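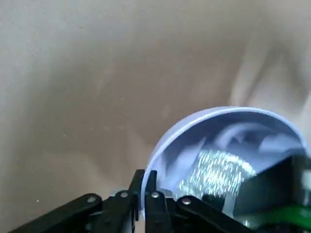 Up before six again and I didn't mind one bit. The bread has finally come right! I've had the starter going since the end of January and until this morning every loaf was a doorstop, but today's rose like a hat and cracked open along the top exactly where I cut it. I stood in the kitchen in my coat (heating still off) and ate the heel with butter while it was much too hot. Then a second slice. Then I wrote the times down on the back of the gas bill before I could forget them: mixed at nine last night, folded at ten and again at eleven, into the cold porch until five.

The porch is the thing, I think. February in Hendadbridge is good for almost nothing but it is wonderful for dough. All those early loaves sat next to the stove going slack and sour, and I kept blaming the flour.

Speaking of flour, I took the 39 out to Gavthorpe after lunch, to the mill shop. What a place! I'd pictured a gift shop with tea towels and it's a counter, a scale and a man with white eyebrows. They had a rye I've never seen anywhere, dark gray and coarse, and it smells like a barn in the best way. I bought a sack of that and two of the strong white, then had to carry them all the way down to the bus stop with the rain coming sideways. My shoulders are killing me. Worth it.

Veronika Tanner got on at the reservoir stop and we talked the whole way home. She has been baking for 27 years and she was so generous about it, drew me the shape of her cuts on the bus window with her finger. She says I should keep the rye to a fifth of the flour until I know how it behaves, and go wetter than feels sensible. She also says my starter is too pampered and could easily go three days between feeds in the cold. I'm going to try two. I'm not brave enough for three.

She bakes her mother's caraway loaf every winter, from a town called Varnora, and she's promised me the recipe if I can read the handwriting. I said I'd read it with a magnifying glass if I had to.

Home by four, soaked. Put the rye in the big tin and had to move the oats into a jar, and the lentils into the jar the oats should have had, so now the whole cupboard is wrong and I'll be finding rice in odd places until summer. Fed the starter. Called Mom and talked bread at her for half an hour, poor woman. She remembers Grandpa keeping dough in the bed after everyone got up, under the quilt, where it was still warm. I'd never heard that before! Asked her for more and she said he swore at it in Swedish.

Mixed tonight's at half past eight: 904 grams all in with the water, one-fifth rye as instructed. It's a different animal, sticky as anything, and I had it up to both elbows when the phone rang. Let it ring. By the second fold it had started to hold together and there were bubbles just under the skin. It's in the porch now with a plate on top.

Still to do: return the Viklund book to the library (overdue, and I want to copy out the page on crispbread first), sharpen the little knife, ask Veronika whether she steams the oven or just uses a lidded pot.

Alarm set for five. I'm half hoping I wake up earlier.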